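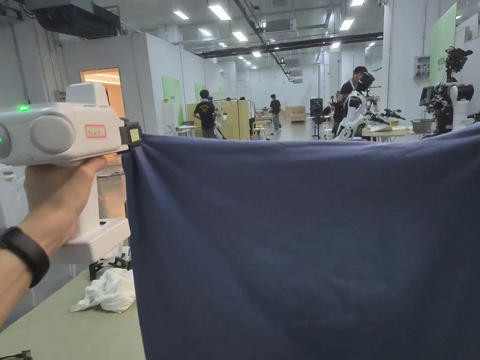 How a Workshop Plans to Buy a Robot

A robot costs more than the number on its price tag. Before a workshop buys one, somebody has to write a plan that lists every cost. This plan is called a budget.

Start with the job

The first line of a budget is the job. "Fold towels" is a job. "Be useful" is too vague to plan for. The job tells the buyer what kind of hand the robot needs, how far it must reach, and how much weight it must lift. Cloth is light, but it bends and slides, so a gripper for cloth needs jaws that close firmly on something thin. A gripper for boxes has to open much wider.

The robot's hand is often sold separately from its arm. Buyers check that the two fit together before they pay for either one.

One-time costs and repeat costs

A one-time cost is paid once. A repeat cost comes back again and again. Suppose the Plundton workshop wants one gripper for handling cloth. Its budget might look like this:

Drisari gripper: $725, one time
Stand and cables: $404, one time
New jaw pads and other spare parts: $500, every year

In the first year, the workshop pays all three. Add them up:

725 + 404 + 500 = 1,629

The first year costs $1,629. In the second year, only the spare parts are paid for again, so the cost is $500. After two years the total is $2,129. The gripper itself is $725 of that, or a little more than one third.

Costs that are easy to miss

Space: A robot needs a table at the right height and clear floor for people to walk past. Measure the room first.

Power: Count the outlets near the table. Adding a new one means paying an electrician.

Practice material: A robot that works with cloth needs cloth to practice on, in several sizes and thicknesses.

Training: People have to learn how to use the machine safely. Those hours belong in the budget too.

Waiting time

Equipment does not always arrive quickly. If the Trirkelport warehouse needs 14 days to ship a gripper, and the workshop wants to start work on the 15th of June, the order must leave the workshop by the 1st of June. A careful planner orders earlier than that and leaves extra days for testing.

Try it yourself

Choose a machine you would like for your classroom. Write down its job in one sentence. Make two columns, one for one-time costs and one for repeat costs, and fill in at least two lines in each. Then work out the total for the first year and the total for two years.

Words to know

Budget: a plan for spending money
Gripper: the part of a robot that holds things
Spare part: a piece kept ready to replace one that wears out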